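The Donnelly Vote

A short story
Posted 2014-11-26

The packet for the December meeting came to Beverley Halliday's house in a city envelope with the flap taped down. It was more than 600 pages. She put it on the kitchen table and read the agenda first, as she always did, standing up with her coat on.

Item 4 was the Donnelly House contract. Donnelly House was where Brikport sent families who had lost their apartments. Zamwood Services had run it since the county pulled out, and the contract was up. The recommendation from staff was one line long. Renew.

She had voted for Zamwood the first time. She remembered the night fairly well. It had been warm in the chamber and the man from Zamwood had brought a chart on an easel, and the easel kept sliding on the carpet. They had all been glad to have somebody take the building.

Her son called while she was on the second page. He wanted to know if she could keep Cassie through the weekend.

"I've got the packet," she said.

"She'll watch TV, Mom. You won't even know she's there."

"I'll know she's there. Bring her boots."

She went up and made the guest bed. Then she got her good black pants out of the dryer, folded them, left them on top of the blanket with the teddy bears on it, and went back down to read.
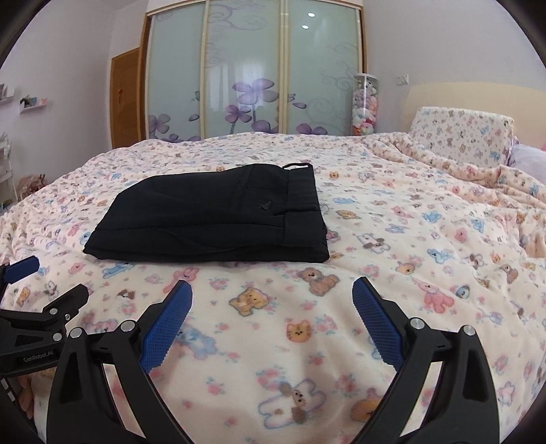
The Phone Call

The mayor called at a quarter past eight. He didn't usually call people at home and he apologized for it, and then he asked about her knee.

"It's fine," Beverley said. "Is this Donnelly?"

"It's partly Donnelly."

"What's the other part?"

He said Greltira was thinking of buying beds. Greltira was the next town up the river and had never had a shelter of its own. If Brikport signed with Zamwood for another term, Greltira would sign a smaller contract for part of the same building, and the money would come through Brikport. He said it would cover the hole in the bus budget.

"Where do the beds come from?" she said.

"They reconfigure."

"Reconfigure what?"

"The family rooms. They do some doubling up. It's all in the packet, Bev. Appendix C."

She turned to Appendix C while he talked. It was a floor plan printed too small. Somebody had drawn a dotted line down the middle of each room on the second floor.

"There are seven of us," the mayor said. "I've got three who are fine with it and three who aren't going to be. I'd like to get it done before the holidays."

"I'd like to go look at it."

"Sure. Zamwood does a tour. Call their office and they'll set you up for after New Year's."

"The vote's in December."

"I know it is," he said.

Second Floor

She drove over in the morning with Cassie in the back seat. She hadn't meant to take a six-year-old along, but the neighbor who sometimes watched her had a dentist's appointment. Donnelly House was a brick building across from a tire shop. It had been a nurses' residence once. The sign out front had the Zamwood tree on it.

The young man at the desk asked if she had an appointment. She told him she was on the city council and gave him her card. He read both sides, though the back was blank.

"I have to call somebody," he said.

"Go ahead and call. I'll start upstairs."

He looked at Cassie. Cassie told him she was going to be seven in March. He pushed the sign-in sheet across the counter.

The stairwell had been mopped. On the second floor most of the doors were open because the radiators couldn't be turned down. A woman was sitting on the edge of a bed doing a little boy's shoes. Beverley knocked on the open door and said who she was.

"Is this about the smoke alarm?" the woman said.

"What's wrong with the smoke alarm?"

"It goes off every night. They said somebody was coming."

"I'm not the one for that. But I'll ask."

The woman's name was Denise. She had two boys and the other one was at school. They had been at Donnelly since August. Beverley asked how things were and Denise said things were okay. The food was okay. The bus was good. She said it in the voice people used at the microphone in the council chamber when they were on the clock.

"Did anyone tell you about the rooms changing?" Beverley asked.

Denise finished the shoe. "They put a paper under the door."

She had it in the drawer of the nightstand, folded up with the boys' shot records. It was on Zamwood letterhead. It said that to serve more neighbors in need, residents of the second floor would be welcoming another family to their space. It said a partition would be provided. Residents who preferred a private room could be placed on a list, and the fee for the list was $400.

Beverley read it again.

"Did you pay this?"

"With what?" Denise said.

"Did anybody?"

"The lady on the end did. Her brother sent it." Denise took the paper back. "I need that. I'm supposed to bring it when they do the meeting."

"Could I take a picture of it?"

Denise thought about that for a while. Out in the hall Cassie and the little boy had found that if you stood at the top of the stairs and said a word, you could hear it come back. The word was "pancake."

"You can't put my name," Denise said.

"I won't."

"They'll know what room."

"It doesn't have a room number on it. Look."

Denise looked. She held the paper flat against the nightstand with two fingers, and Beverley took the picture with her phone. She took another one, since she wasn't good with the phone.

The Man from Zamwood

He was waiting at the desk when they came down. It was the same man who had brought the easel. He had put on some weight and he was out of breath from the parking lot.

"Councilwoman Halliday. I wish you'd called. We could have had coffee for you."

"I don't need coffee. What's the list?"

"I'm sorry?"

"The list for a private room. It costs four hundred dollars."

He glanced at the young man, who was busy with the sign-in sheet. "That's a deposit," he said.

"Do they get it back?"

"There's a process."

"Is it in the contract? I've read most of it and I didn't see it."

"It would fall under resident services." He bent down to Cassie. "And who's this?"

Cassie got behind her grandmother's coat.

"The smoke alarm on two goes off at night," Beverley said. "Somebody should come and fix that today."

"We'll get right on it."

She wrote that down, with the time, on the back of a grocery receipt. She noticed that he watched her do it. Then she took Cassie across the street to the car and they sat with the heater on. Cassie wanted to know why the boy lived in a school. Beverley said it wasn't a school, it was a place people stayed while they looked for a house.

"Is he looking?"

"His mother is."

She called the mayor from the driveway. He listened to all of it, and he asked her to send him the picture. It took her a few tries. Then he didn't say anything for so long that she thought the call had dropped.

"I can get them to take out the fee," he said.

"And the dotted lines?"

"Bev, the dotted lines are the whole deal with Greltira."

"I know."

"So what do you want me to tell people?"

"Tell them it's four to three."

"Which way?"

She told him she had to get lunch on, and that she would see him in December.

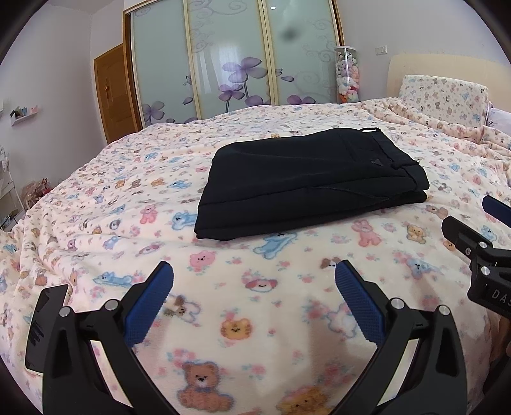 Item 4

It snowed the afternoon of the meeting and only the usual people came, plus a row from Zamwood in matching jackets. Beverley wore the black pants and a gray sweater. She had the packet in a canvas bag with a rubber band around it, and Appendix C on top.

They got through the minutes and the street lights. When the clerk read Item 4, the mayor asked if there was any public comment, and looked at the sheet, and said he had one name.

Denise came up the aisle in her work shirt. She had both boys with her and she told them to sit, and they sat down in the front row, next to the Zamwood people. She adjusted the microphone. It squealed and she stepped back from it, and then she came forward again.

"Do I say my address?" she asked.

"If you'd like to," the mayor said.

She unfolded the paper.

"Donnelly House," she said. "Second floor."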